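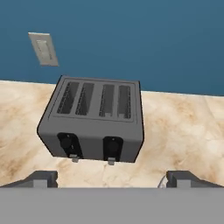 Omid Rahimi wrote to me last week that bread which is two days old has more taste than fresh bread, and that I should stop throwing it away. I was a little ashamed when I read it. In my mother's home old bread never went to the trash, and now I live alone in Povgate and I do it all the time.

So this month I tried to change my habit. I buy one big sour loaf from the Hassanpour bakery, and it must last me five days. The first day I eat it plain, with butter and white cheese. On the second day the crust becomes hard and the inside is still soft, and I must agree with Omid, the sour taste is stronger. After this I toast it.

My bigger problem was how to keep it. I kept my bread in the refrigerator for years, and it became dry and a little like rubber. Then I read that the cold makes bread go stale faster. Now I keep it in a cotton bag, with the cut side down on the board, and half of the loaf I slice and freeze on the day I buy it. The frozen slices go to the toaster directly.

With the last pieces I make a soup which my grandmother made in Torkik. You fry one onion slowly with dried mint and turmeric, add water and a spoon of yogurt whey, and pour it on the broken bread. She put walnuts also. I could not find good walnuts here in June, so I made it without them, and I missed them.

I weighed my last loaf at home and it was 659 grams. Only the small end piece went to the birds. Next time I want to try breadcrumbs, but my grater is very bad and I have to buy another one first.

Comments

Pejman Kordestani
My aunt put a little garlic in this soup. Did your grandmother not?

Leila
I freeze mine too, but put paper between the slices or they stick together.

Omid Rahimi
Walnuts are coming with me when I visit. Keep some bread.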